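Rawiri Ellery has spent most of May pretending to be a robot, and he would like it known that his wrists are the part that minds.

Ellery runs the teaching side at Juller, where people pick up hand-held grippers, do a chore, and let the recordings train an arm to do the same. The target is 600 good runs per chore. On a fine day his team gets 100.

"The first 40 are terrible," he says. "You're thinking about your hands. Nobody good at tying their shoes is thinking about their hands."

He came from Drestow, where the teaching was done by remote control, with a headset and two joysticks. He describes the experience as "buttering toast from the next room." A run that took 5 minutes there takes him a fraction of that now, and he has stopped apologizing to the furniture.
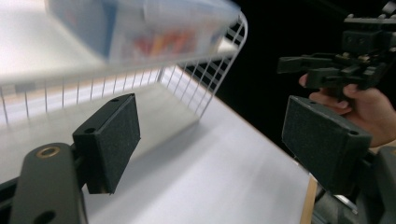
The hard part, he says, is staying boring. New hires want to show off. They flick, they toss, they find a clever shortcut with one finger of the gripper, and the robot dutifully learns to be clever in the wrong place.

"I had a guy who tapped everything twice before he let go. Just a habit. Two weeks later the arm was tapping everything twice. Very polite machine."

Did they fix it? "We fixed him. Then we recorded the whole thing over."

I ask whether he practices at home. He looks at me for a while.

"I dropped a mug in April," he says, "and my first thought was, don't save that one."

Juller starts on folding towels next. Ellery has asked to be put on something else.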